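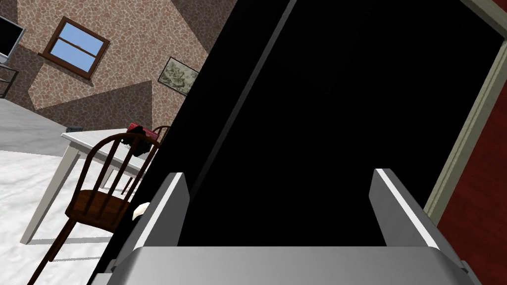 February, late evening

Wrist view is running again. Frame rate in the simulator dropped to 19 per second with the camera rendering on, which is slow but usable for what I need. With the camera off it goes back up and I get no pictures, so 19 it is.

Spent the first hour on the camera mount transform. I had the pitch right and the roll wrong by a sign, left over from when I flipped the bracket in the Naylor drawing. The real bracket on the bench has always been the other way around. Changed the model to match the bench and wrote the convention at the top of the config file, in plain words, with the axis names. That is the third place it is now written down. The other two disagree with each other and should be deleted.

Then the approach run. The goal for this week is still modest: start from the parked position, bring the gripper in front of a flat dark panel, stop short of it, hold. No grasp. The controller gets the wrist image and the joint angles, nothing else. In the render the panel takes up the middle of the view, black with a faint lighter stripe near its left side, and there is very little on it for the vision code to hold on to. The flagstone wall has plenty of texture and so the feature tracker goes there every time. Almost all of its points land on the stones and the window, and close to none on the thing the arm is supposed to be lining up with.

I could cheat and put a printed marker on the panel. It would work. But the cabinet I want this for, eventually, is the one at the back of the garage, and I would then have to put markers on everything in the garage. Leaving it out for now.

Tried three things, in this order.

First, masking. Cut the gripper out of the image before the tracker sees it, using a fixed mask, given that the palm and fingers sit in the same place relative to the camera. This helped right away. The bright inner edges of the fingers had been pulling in strong points that never move, and the estimator took that as evidence the arm was standing still. Should have done it in January. The mask is hand drawn and will break the moment I change finger spacing, so it needs to be generated from the model. Put on the list.

Second, edges in place of corners. The panel has no corners in view at this range but it does have long clean boundaries against the room. Fitting lines to those gives me an angle, and the angle is steady. It does not give me distance. Two boundaries with a known panel width would, but at close range I can't count on having both of them in view and I don't want the code to assume it.

Third, lighting. The room is lit evenly and the white table and the floor come out close to pure white while the panel stays in shadow. Lowered the exposure on the virtual camera by a stop and lost what little I had on the panel. Raised it a stop and the marble pattern in the floor went completely. Put it back where it was. The real camera has auto exposure and will make its own choices, so there is no point in tuning this to perfection.

Distance is the open problem. The Grelasix range sensor is supposed to solve it, and the part has been in its bag since before the holidays. It is rated down to 4 centimeters, and inside of that it reports whatever it likes. My stopping distance is set at 200 millimeters from the palm, so on paper there is margin. On paper it also does fine on black surfaces. I will believe that once I have pointed it at the cabinet.

Hardware, for an hour after dinner. The second finger print finished overnight. Squared tip, same as in the model, and the bore for the pin came out undersize as usual. Reamed it by hand. Fit is snug, with no play that I can feel. The palm cover still has the warp on the long side and I have stopped trying to print it flat – next attempt will be in two halves with a lap joint, screwed from behind. I have the screws. I do not have the heat-set inserts, as the last of those went into the base. Order from Westton together with the belt, not separately, shipping being what it is.

Belt: the one on joint two is skipping under load at full reach. Took up the tension a quarter turn and it stopped, then started again after maybe ten minutes of cycling. Either the tensioner is backing off or the belt is worn out. Put a paint mark across the tensioner screw and the housing. If the mark has shifted tomorrow it is the screw. If not, it is the belt, and I am replacing the belt anyway.

Back at the simulator until late. Set up a batch of 20 approaches from random start poses and let it run while I cleaned the bench. The log records the commanded pose, the true pose and the estimate at each step. I looked through the first few only. The estimate lags on fast wrist rotation, which fits with the low frame rate, and it drifts sideways once the panel fills most of the view, which fits with everything above. Will plot the lot before drawing any conclusions. The file is in the Vastamdale folder under approach, with the config copied next to it this time.

One note on the tilted poses. The planner likes to come in with the wrist rolled well over, as it is the shorter path in joint space. Nothing wrong with it mechanically. It makes the logged images a nuisance to read, and the line fitter was written with the idea that vertical things in the room would be near vertical in the image. Two options: add a cost on roll, or rotate the image by the known wrist angle before fitting. The second is cleaner. It is also about six lines of code, and I wrote four of them before I noticed what time it was.

For tomorrow:
Check the paint mark.
Finish the image rotation, test on the saved batch before running a new one.
Generate the gripper mask from the model.
Wire the range sensor on the breadboard. Separate supply, do not share with the servos again.
Westton order: inserts, belt, one spare belt.

Power off at the wall, 1:15 a.m.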